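March 20, 2021

Right gripper let go again! Esi was on the cups, and at 135 cycles the jaw just went slack – no warning, no fault light. Gifty says it's the cable and I say it's the Tavwood board, so we've bet lunch on it.

Same bench for both of these, cup and wire basket in the second.

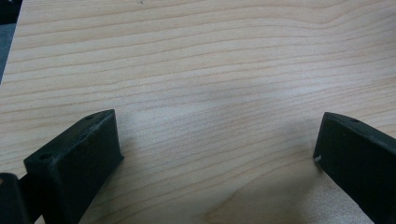
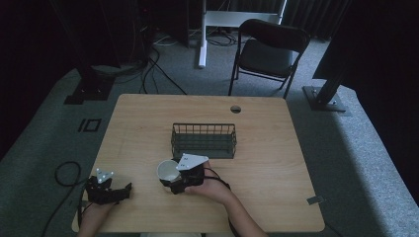

I swapped the left and right leads and the fault stayed on the right, so the lead looks fine (sorry, Gifty). Board comes out next. Keep fingers clear of the jaws until then – it snapped shut on me twice.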